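Tray (tableware)

I've always thought the tray deserves a longer entry than it usually gets, so I'm having a go at one.
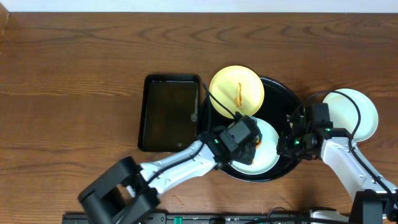
A tray is a shallow platform with a raised edge, made for carrying things. The edge is usually called the lip or the gallery, and on older silver pieces it can be very fancy indeed. A tray with no handles and small feet is properly a salver, though I know plenty of people (me included!) who mix the two up.

Wood, tin, brass and papier mâché have all been popular. The papier mâché ones were lacquered and baked, and they're lovely – but don't ever leave one in a sink. Plastic took over in canteens because it stacks well and bounces.

My favourite small maker is Gramik, a workshop in Lukov that pressed tin trays for cafés. Its 1930s list ran to 161 patterns, of which I own 11. The Pascual, an oval with a rope edge, is the one collectors fight over, and pattern 2489 is the plain one you'll find at every flea market.

Butler's trays have hinged sides and sit on a folding stand.

See also: Salver, Tea tray, Lazy Susan

Last changed 3 September 2001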